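Villo gripper cell -- setup and upkeep notes

README for the simulated cell and the data that comes out of it

I look after the Villo cell at Tevthorpe, both the real one on the bench and the simulated twin, and this file is where I keep everything I'd otherwise have to explain over the phone. It covers how the twin is set up, what to check before you record with it, and what I did to it in September when the jaws stopped behaving. If you only want the data, skip down to "What's in the folder".

What you get

The cell is one arm with a two-finger parallel gripper, one wrist view and a plain table with a wall behind. I've kept the surroundings dull on purpose, so if you fancy a wood grain or a tiled floor, please make your own branch! Omprakash Chaturvedi built the first version of the gripper model and I've been fiddling with it ever since.

Getting it running

Unpack the folder, open settings.txt and put your own path on the first line. Then start the cell with run_cell and wait for the word "ready". The first start is slow (go and make a tea), later ones are quick. If it stops with a complaint about a missing mesh, you've probably unpacked the Castness parts into their own folder. They need to sit next to the Villo ones.

The control loop steps every 20 milliseconds. You can change that, but the finger contact settings were tuned at that rate, and Antigoni Sarantis spent most of a Wednesday finding out what happens at others. Mostly the fingers buzz.

Before each session

Open and close the jaws a few times with nothing between them. Both sides should move together and stop together. Look at the wrist view at full open and again at full close, and compare it with the reference picture further down. Then run check_zero and write the result in the log -- even when it's fine. Seema Uniyal reads the log and will ask.

The September repair

The left side had started to lag behind the right when closing. I blamed the drive settings first and wasted an afternoon on them. The fault was in the joint file: one pivot on the left inner link had its friction entered ten times too high, a slipped decimal point from when I tidied the file by hand. I put it right, reset the zero, and then ran 200 open-and-close cycles to see whether the lag came back. It didn't. Anything recorded before the fix has gone into the folder called old_left, and I wouldn't train on it.

What's in the folder

There are 3,661 episodes in all. I'd planned to stop at 3,000, but Trilok Prajapati wanted more of the awkward grasps and he was right, they're the useful ones. Each episode has the wrist view in greyscale, the joint positions and the commanded jaw width. The Ngau loader reads them as they are. If you use something else, mind that jaw width is in millimetres and everything else is in metres. Sorry about that, it's an old habit and changing it now would break too many scripts.

Reference view, jaws open

Check that the two sides mirror each other, that the fingertips stand up with a wide gap between them, and that the white pivot caps show at the ends of the links. If one side sits higher than the other, run check_zero before you touch anything else.
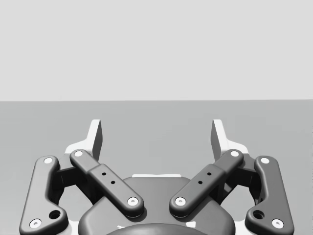 Do I need to reset the zero every time I change the fingertips?

Only if the new tips are a different thickness from the old ones. For a like-for-like swap, run check_zero and carry on if it passes.

Known niggles

The jaws can creep very slightly if you leave the cell paused over lunch. Restarting clears it. The log file also grows without limit, so empty it now and then, after Seema has had her look.

Ravindra Pal keeps the real bench gripper going and has his own notes on grease and screws, so ask him for those. For anything in this folder, write to me and include your settings.txt, please, the whole file.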